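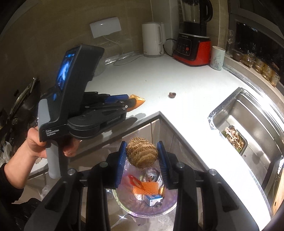

Taro

Taro is a root vegetable grown for its starchy underground stem, known as a corm, and to a lesser degree for its leaves and stalks. It is among the oldest crops still in regular use, and has spent most of that time being mistaken for something else. Shoppers take it for a yam, gardeners take it for an ornamental, and people who bite into it raw take it for an attempt on their life. The plant belongs to the arum family, whose other members are mostly kept in pots and admired from a distance.

The name is used loosely. In different markets it may cover the large central corm, the small side corms that grow around it, or several related plants that share its looks and its temper. Eddo, dasheen and cocoyam are all names in current use, and arguments over which is which have outlasted many of the people who began them.

Description

The plant stands on long, upright stalks and carries broad leaves shaped like a heart or an arrowhead, depending on how romantic the observer is. Water beads on the leaf surface and rolls off. The English name "elephant ear" refers to the leaves and is shared with several plants nobody should eat.

The corm is round to oblong and brown on the outside, ringed with old leaf scars and covered in coarse, fibrous hair. The flesh is white, cream or grayish, often flecked with purple. These flecks are the basis for the bright lilac color of taro ice cream and taro milk tea, in the same sense that a true story is the basis for a movie. Cooked taro is usually a modest gray-violet, and the rest comes from food coloring or from purple yam, a different plant.

Flowers are uncommon in many cultivated types. Growers seldom miss them, as the crop is normally raised from side corms or from cut tops with a bit of stalk attached.

Irritant properties

All parts of the raw plant contain tiny needle-shaped crystals of calcium oxalate. These lodge in the skin, lips and throat and cause itching or a burning feeling, which may last long enough for the eater to read up on the subject. Thorough cooking makes the corm safe to eat. Leaves need it too, and recipes that call for them tend to be long.

Handling raw corms can make the hands itch, more so when the corm is wet. Many cooks wear gloves or oil their palms before peeling. Others boil the corm first and slip the skin off afterward. A fourth group claims never to have had any trouble, and can be found in every family.

Cultivation

Taro is a tropical crop by preference. It wants warmth, a long season and a great deal of water, and it is one of the few major root crops that can be grown in flooded fields. Wetland taro is raised in ponded plots where the water must keep moving; still, warm water encourages rot. Upland taro is grown in ordinary soil and depends on rain or irrigation. Most types are ready somewhere between half a year and a year after planting, and the plant gives few clear signals beyond looking gradually less pleased with itself as the leaves shrink and yellow.

The main troubles are leaf blight, corm rot and, in some regions, beetles that tunnel into the corm. Leaf blight spreads fast in warm, wet weather, which is the weather taro likes.

In cooler places the crop is a gamble. The best-documented case of stubbornness is the Fesano plot, a frost-prone half acre where the grower Wenceslao Sandoval has raised upland taro under row covers for 17 seasons. His notebooks list 47 named types, of which he recommends three. He starts his sets indoors in February, and described the rest of the year in a talk to fellow growers as "waiting, with a hose."

Classification and naming

Growers commonly sort taro into two broad groups. The dasheen type makes one large central corm with few side corms. The eddo type makes a smaller central corm ringed with many side ones, and generally puts up with cooler and drier conditions. The division is useful and breaks down often.

Below this level the naming is untidy. Gülizar Başaran, who compiled the Gasar list of market names, gathered 216 entries from stallholders, seed catalogs and crate labels, then spent a second edition removing the ones that turned out to be spellings of each other. Her introduction warns that two sellers on the same street may use one name for different corms and different names for the same corm, "and both will correct you." The list leaves out yam, sweet potato and malanga, though the index sends readers to all three with a short note of regret.

Culinary use

Taro is boiled, steamed, baked, fried, mashed, pounded and ground into flour. The flavor is mild and slightly nutty. The texture runs from dry and floury to frankly sticky, and opinion on the sticky end is divided.

In Hawaii the cooked corm is pounded with water into poi, eaten fresh or left to sour for a few days. Visitors are often told that poi is an acquired taste, generally by other visitors. In southern China and much of Southeast Asia, taro appears in braises, dumplings, cakes and sweet soups. In Japan the small side corms, called satoimo, are simmered in seasoned stock, where their slipperiness makes them a fair test of anyone's chopsticks. Across the Caribbean and West Africa both corms and leaves go into soups and stews, and in parts of India the leaves are spread with spiced paste, rolled, steamed and sliced.

Taro chips are the form most familiar in the United States. They are sold in bags mixed with other root chips and are the pale ones with purple threads.

Storage

Fresh corms do not keep as well as potatoes. A cool, dry, airy place suits them for a week or two — a sealed plastic bag does not. They are damaged by cold, and a corm left long at the back of a refrigerator turns brown inside. Peeled and boiled pieces freeze well. A good corm feels heavy and firm, with no soft spots or mold at the cut end.

See also

Arrowroot
Cassava
Elephant ear (ornamental)
Poi
Yam (disambiguation, much needed)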